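3. Storage position and seal loss in domestically kept wine

3.1 Households and bottles
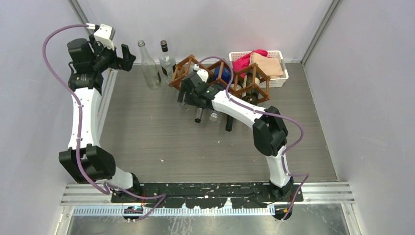 The storage survey covered 19 households in Dironham, each of which agreed to keep a fixed set of bottles under its normal conditions from one December to the next. The bottles came from a single filling run at the Cortés winery and were closed with natural cork of one grade. In total, 764 bottles were placed. Households were told that the wine was for a study of storage but were not told which measurements would be made on return.

Each household recorded where the bottles were kept and whether they lay flat, stood upright or rested at an angle. Most used a rack of some kind. Kitchen racks were more common than racks in cupboards or under stairs, and only 3 households had a cellar. Bottles that did not fit the rack were commonly stood on a worktop or laid on the floor, and these were treated as separate positions in the analysis. A bottle moved between positions during the year was assigned to the position in which it spent the most days, following the rule used by Catterall and Mottram in their earlier work on cider.

Temperature and relative humidity were logged at hourly intervals by a Kotetti sensor fixed within arm's reach of the bottles. Two sensors failed in the spring and were replaced. The missing readings were not filled in, and the affected bottles were left out of the humidity model but kept in all others.

3.2 Measurement of seal loss

Fill height was read at placement and again on return, with the bottle upright and at rest for one hour in a room held at constant temperature. The distance from the base of the cork to the surface of the wine (ullage) was taken with a steel rule against a backlit panel. Readings were made by two people working apart, A. Bouazza and D. Lightfoot, and the mean of the two was used. Where the readings differed by more than one millimetre, both were repeated.

Seal loss is defined here as the increase in ullage over the storage year, corrected for the small change in volume with temperature. It does not separate wine lost as vapour through the cork from wine lost as liquid along the neck. Staining on the side of the cork was scored on return as absent, partial or full length, and this score is used in Section 4 as a rough guide to the second route.

3.3 Results by position

Of the bottles placed, 176 were opened, given away or broken before the end of the year and take no part in what follows. The losses were spread unevenly. Bottles standing on worktops were the most likely to be opened early, which leaves that group smaller than planned and may favour households that drink little.

Among the remaining bottles, seal loss was greater in upright storage than in flat storage, but the difference was small beside the variation between households. Angled racks gave values between the two. Floor storage showed no clear difference from flat storage in a rack once mean temperature was included in the model. The effect of daily temperature range was larger than the effect of mean temperature, and it was strongest in kitchens where the rack stood next to an oven or above a refrigerator.

Humidity had little bearing on flat bottles. For upright bottles the relation was in the expected direction, with greater loss in drier rooms, although the interval around the estimate includes zero. The Sukine trial, which used heated cabinets and a shorter period, reported a stronger relation. The two results are not in direct conflict, as the cabinets were held at a lower humidity than any room in the present survey.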